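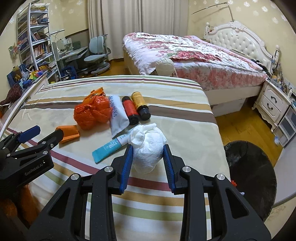

Figure 4. Hand-held gripper with its jaws open at a crumpled paper towel, bedroom site.

5.2 Loss of soft objects during closing

The most frequent fault in our study was the loss of a soft object while the jaws were closing. We recorded 184 grasps in August at the Zupan flat, and the object was lost in nine of them. In six of these cases it was a crumpled paper towel, as in Figure 4, and in the other three it was a folded cloth.

We first suspected the finger pads. However, changing the pads did not remove the fault. We then compared the width signal with the video and found that the signal came late. The Seltus logger therefore marked the grasp as complete when the object had already begun to slide out. A policy trained on such data learns to lift too early, and on the Brurov arm we saw exactly this behaviour.

A bed is also a difficult surface for this work. The cover gives way under the fingers, so the operator pushes deeper than on a table, and the jaw tips can catch the fabric. In one trial the cover was pulled together with the towel and a bottle rolled to the floor. After this trial we asked the operators to stop at the first contact with the cover and to open the jaws fully before trying again. The lost grasps remain in the Estari set with a separate fault label.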